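Chapter 2
Flow Meters and the Figures Printed on Them

Most students meet the flow meter as a line on a data sheet, and most data sheets are optimistic. An accuracy quoted as a percentage of full scale sounds respectable until the valve is nearly shut. Take a meter rated to 100 litres per minute with an error of 2 per cent of full scale. At 39 litres per minute it may be out by two litres, a little over 5 per cent of what is flowing.
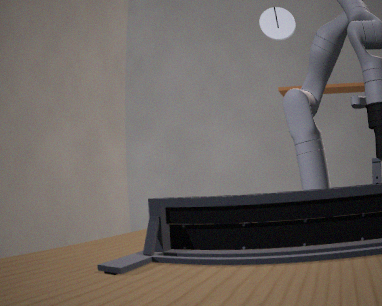 The same sheet will usually say nothing about elbows upstream, air in the line or scale on the bore. The calibration rig had a long straight run of pipe and clean water – your plant probably has neither. Ask for the calibration certificate, and check which fluid was used before you trust the colour brochure.
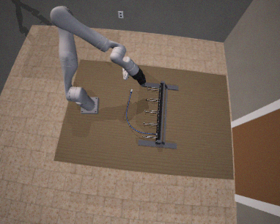

Biljana Begović would go further, and holds that no turbine meter should be believed after a year in service unless it has been pulled and recalibrated. We think that is harsh on meters in clean service, though the metre of straight pipe so often allowed for them is seldom enough. Section 2.1 begins with the error statement and how to read it.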